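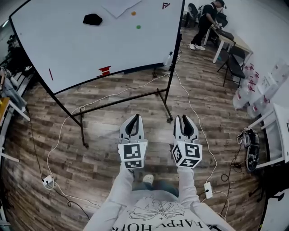 aisle_and_after replied: I must respectfully disagree with the opening post. A rehearsal should remain optional for any couple whose ceremony has no more than two readings and a single entrance. The present wording in the Leltlow booking terms makes it compulsory for all, and charges for it.

Home Forums Ceremony Planning Venues Search Log in

Re: Compulsory rehearsals at Leltlow

gitside_events
The terms are as follows, for members who have not seen them. From May, every ceremony booked at Leltlow with 100 guests or more must include a rehearsal of one hour, held in the room where the ceremony will take place. Smaller ceremonies are asked to attend a "briefing," which in our experience is the same thing under another name. The charge is $359 and is not refunded if the couple fails to attend.

We at Gitside coordinate ceremonies at several venues and we support the rule. The processional is the part of the day most likely to go wrong, and a rehearsal costs far less than a late start.

aisle_and_after
The figure is the difficulty. The Arkeck charges $200 for the same hour and leaves the decision with the couple. I would also note that many wedding parties travel in on the morning of the ceremony. Requiring them to appear a day early means another night of lodging for each attendant, and the parents of the ring bearer and flower girl are usually the ones who pay it.

quiet_vows
May I ask whether the full wedding party is required to attend? Our confirmation letter says "all participants in the procession," which would include my grandmother. She is to be walked to her seat and does not need practice at it.

gitside_events
In our reading, the term covers anyone who enters after the music begins. Grandparents seated beforehand are not included. We would advise you to obtain that in writing - the letter and the booking terms do not use the same words.
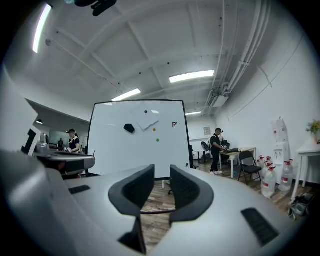 Main room, wood-plank floor

second_reading
I served as an attendant at a ceremony in that room last year, before the rule was introduced. There was no rehearsal. The order of entrance was agreed by email, and the party entered in a different order entirely. The couple were not troubled by it. I mention this as one experience and do not suggest that it settles the matter.

aisle_and_after
It supports my view that the choice belongs to the couple.

gitside_events
With respect, it could be read either way. The musicians in such cases are left to guess when to stop playing, and they are seldom asked afterward whether they were troubled.

quiet_vows
Thank you both. I have written to the venue office and asked them to confirm the position on grandparents. I have also asked whether Šimko, who are supplying our music, may attend the rehearsal without a further charge. I will post the reply when it is received.

second_reading
Please do. Our cousins have booked for the same season and have the same letter.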